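3.2 Kitchen circuits in the Atville homes

The survey covered 300 homes in Atville and Prondlow, all built before the local wiring code was last revised. Owners had either finished a kitchen renovation or had one planned. Pawlak and Koster visited each home with a licensed electrician and recorded the number of kitchen circuits, the rating of each breaker, and whether the counter outlets had ground-fault protection. Load on the main kitchen circuit was logged at one-minute intervals during normal cooking.

Many of the older kitchens ran the refrigerator, the counter outlets and the dining room from a single circuit. In these homes a kettle and a toaster used together were often enough to trip the breaker. Owners tended to describe this as a fault in the appliance, and several had replaced a toaster before calling an electrician.
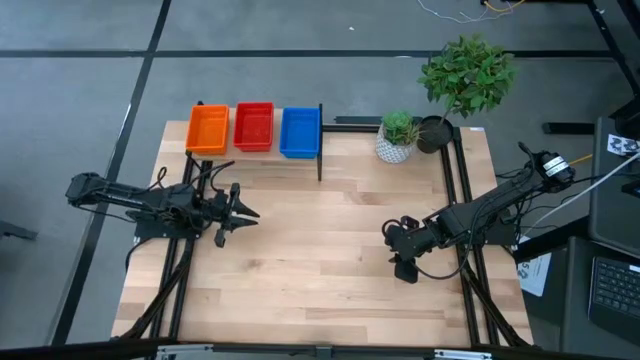
Figure 4. Work table with three storage bins and potted plants.

Renovated kitchens did better, but the gains depended on when the electrician was brought in. Where wiring was planned before the cabinets were ordered, outlets were placed close to the appliances and extension cords were rare. Where it was planned afterward, cords were common, mostly behind the microwave. Dewulf and Kushnir reported the same pattern in their Claeys study, which used a different logger and a smaller group of homes.

Trip events were taken from the breaker log and checked against the owner's diary. The two sources disagreed on 1193 entries. We kept the log value in each case, except for the homes visited in April, when the logger clock had not been reset.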